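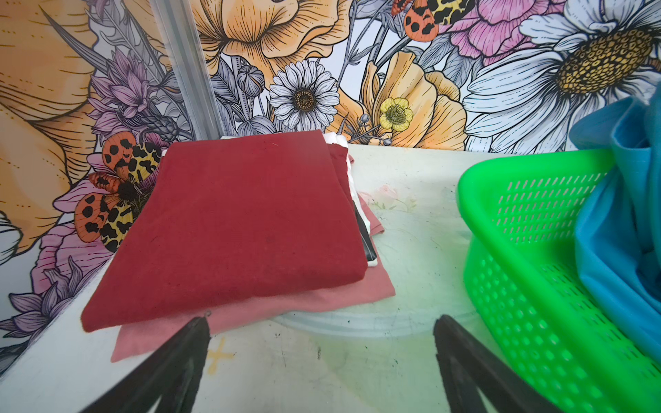
2010年5月24日

衣替え、やっと手をつけました。4月のうちにやるつもりだったのに、気がつけばもう5月も終わりかけ。朝起きたら妙に蒸し暑くて、これはもう今日しかない!と思って、朝ごはんの食器も洗わずに引き出しを全部開けてしまった(これがよくなかった、あとで流しを見てげんなり)。とりあえず冬の布ものから、ということで、くすんだピンクのと、白いのと、黒いのと、重ねていっていちばん上に例の暗い赤の厚手のをのせたら、なんだかそれらしい山になった。よく見ると赤いのに細かいほこりみたいなのがぽつぽつ付いていて、しまう前にブラシをかけなきゃと思いつつ、まだかけてない。

ピンクのはいつも角がはみ出す。何回たたみ直してもだめ。生地がくたっとしているせいなのか、私のたたみ方が雑なのか、たぶん後者。母は角をぴしっとそろえる人だったのに、どうして遺伝しなかったんだろう。

黄緑のかごのほうには水色のをばさっと入れたまま。あれはまだ使うかもしれないし、でも使わないかもしれないし、で決められない。毎年こういう「保留」が出て、結局夏じゅう部屋のすみに置いてあるんだよなあ。今年は今週中に決める。書いたからには決める。

お昼は昨日の残りのカレー。食べながら壁のお花をぼーっと眺めていた。大きい白いデイジーがやっぱり好き。オレンジ色のポピーも最初は派手かなと思っていたけど、慣れるとあれがないと物足りない気がする。テーブルのバラの柄はだいぶ薄くなってきたし、こすれた跡も目立つ。そろそろ何か敷こうかな。

午後はRowlandsまで歩いて、防虫剤と収納袋を買いに。防虫剤は16個入りのにした。袋はJarkleyのが丈夫でいいと前から気になっていたんだけど、大きいサイズが売り切れ!しかたなくFeltanceのにしたら、思ったより口が広くて入れやすそうで、けがの功名かも。ついでにアイスとか洗剤とか余計なものまでかごに入れて、お会計2,429円。防虫剤だけ買いに行ったはずなのに…。

帰ってきたらもう夕方で、袋を開ける元気がなくてそのままソファへ。山はまだテーブルの上にのっている。晩ごはんはお盆にのせて床で食べた。明日は早く起きて、ブラシ、袋詰め、それから押し入れの上の段。セーターもまだ手つかずだし、マフラーも洗うかどうか考えないと。あ、アイスはもう食べました。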